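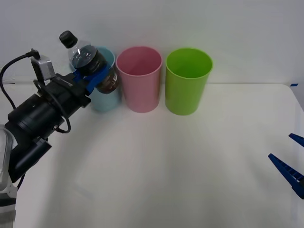 Fig. 1. Three plastic cups and a tilted bottle.

Unit 4. Acid dyeing of wool yarn: stock solutions and depth of shade
Handout, revised May 2012

4.1 Terms

Depth of shade (DOS) is the weight of dry dye powder expressed as a percentage of the weight of dry fiber. A 1% DOS on 400 g of yarn uses 4 g of powder. Weigh the yarn dry, before soaking. Skein ties count as fiber if they are wool.

4.2 Stock solution

All class stocks are 1% by weight in volume: 1 g of powder in 100 ml of finished solution. Paste the powder with a little warm water, add hot water while stirring, cool, then make up to the mark. Label with color, strength and date. Wear a dust mask until the powder is fully wetted.

Volume of stock (ml) = fiber weight (g) x DOS (%) / stock strength (%)

Worked case: 30 g sample skein, 2% DOS, 1% stock.
30 x 2 / 1 = 60 ml

For mixed shades, find the total volume first and then divide it by the recipe ratio. Do not work out each color at full depth and add them together. The April group did this and overdyed two sets of Rolland skeins.

4.3 Bath

Liquor ratio is 30:1, so a 30 g skein needs 900 ml of bath in total, stock included. Soak the skein for 36 minutes in plain water with a drop of wetting agent. Enter it at hand heat. Raise the bath slowly to 85 C and hold for 30 minutes. Add the acid in two parts, the second after 10 minutes at temperature. Cool in the bath before rinsing.

Superwash bases (Umen DK, Pliltari sock) take up dye faster than untreated wool. Use a slower rise and hold back the second acid addition until the color is level. In wool and nylon blends the nylon may strike first, mainly in pale shades. Record the fiber content on the sample card.

4.4 For next session

Calculate stock volumes for the Fukix 4-ply at 0.5%, 1% and 3% DOS, skein weight 10 g. Show working. Bring the sample cards from Unit 3.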